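Corrugated box

Print | E-mail
Reading time: 2 min

A corrugated box is a container made from corrugated fiberboard, a sheet in which a wavy inner layer, the fluting, is glued between two flat liners. It is commonly called a cardboard box, although the paper trade keeps that word for heavier solid board. Most boxes are tan, the natural color of unbleached kraft pulp.

Boxes are cut and creased flat, joined along one side, and shipped in bundles. The user squares them up and closes the bottom flaps with tape, glue, or staples. The fluting usually runs vertically – this gives the walls their stacking strength.

Printing is mostly done in one or two colors. A maker's name, a logo, and a short line of text are typical, as on a tall upright box with 清华同方 in dark blue on its front.
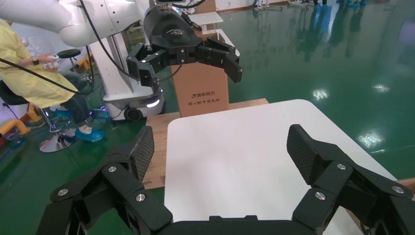
Plirthorpe, in a reply to this entry, objects that tall boxes should be treated separately, as they tip easily and their side walls bow before the corners give way. The Runcombe packing guide takes the same view and advises laying them down in transit where the contents allow it.

Damp weakens the board, and a box kept on a bare floor through August may lose much of its stiffness. Used boxes are flattened, baled, and pulped again. The Agbeko mill lists 13 grades of recovered board and takes bales from 15 depots – tape and labels are screened out during pulping.

See also: Fiberboard, Folding carton, Packing tape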